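Tidying the Cables on a Two-Arm Cell So They Stop Eating Your Afternoon

Every two-arm cell starts out with beautiful cabling. Then somebody swaps a wrist camera, somebody else borrows a tie, and by September the thing looks like the back of a television. We redo ours at Britholm every 400 hours of run time. It takes an hour if you have done it before and most of a morning if you haven't.

You'll need small cable ties, flush cutters, a soft cloth, and a marker. Jaanus Bite will tell you that you also need a head torch. He's right, and he's insufferable about it.

Park both arms in the service pose and cut power at the main switch. The arms will sag when the motors let go, so have a hand under each wrist. Then snip the old ties one arm at a time. Do both arms at once and you will spend a while working out which camera is which.

Wipe down the upper links and run each cable along the top, down toward the elbow. Leave a generous loop at the wrist. It looks sloppy, and Sarmīte Paju once shortened ours by 100 mm for the sake of appearances. We bought a new cable. Fasten the run to the upper link with a tie, snug enough to hold and slack enough that you can still slide the cable with a fingertip.

Power up, home both arms, and jog each joint to its limits at low speed while you watch the loops. If a cable goes tight or rubs on the bracket, stop and give it more slack. Then try a two-sided hold on something soft and awkward. We use a backpack. 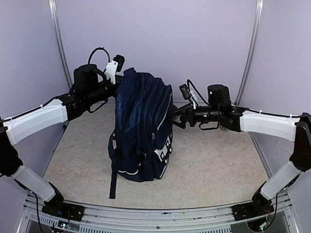 Two-sided hold on the test bag, with a cable tie on each upper link.

Go through the low end of the cell too. Look for loose wires near the bases and check that nothing hangs where an arm can snag it. Clear the dust out of the vent slots while you're down there, and leave the little circuit boards alone unless you came to fix one.

Last, write the hour count in the log. Our previous entry says "329, fine, mostly." Tõnu won't say what "mostly" covered.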